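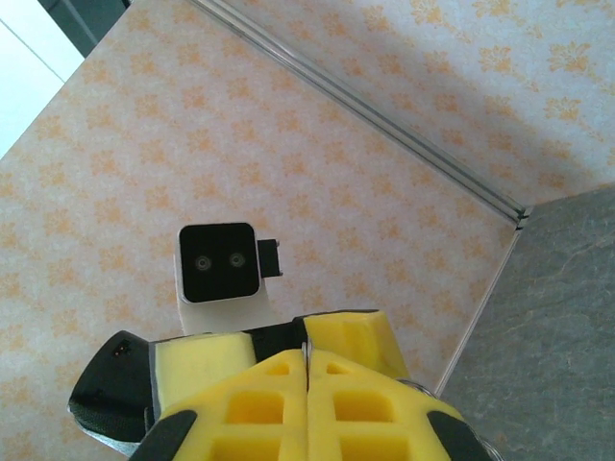
Hartley Town FC — ground check before the May cup tie
Walked by Sandra Hollis, gates open at 1.30pm

Pitch and goals
Goal frames anchored, both ends: yes. The net at the Kinport Road end had come off two hooks, so I put it back and gave it a good tug.
Corner flags upright: yes, all four.
Playing surface: fair. There's a soft patch by the far touchline, which the referee will want to see for himself, bless him.

Stand and terrace
Handrails firm: yes, apart from the third one along behind the dugouts, which wobbles. I've taped it off and rung Radis — they can come before kick-off if we leave the side gate open.
Seats: 257 checked. Row F seat 23 is cracked right across and mustn't be sold.
Steps swept: yes, and lovely they look too.

Turnstiles and exits
Exit gates unlocked and staffed: to be done at 1.15pm, please don't leave it until the queue forms as we did last time!
Capacity notice: still says 1888, and our certificate says the same.
Floodlights: all on within five minutes. Bekavel serviced them last month and left the paperwork in the office.

First aid room
Stretcher and blankets: present.
Ice packs: only three left, more on order.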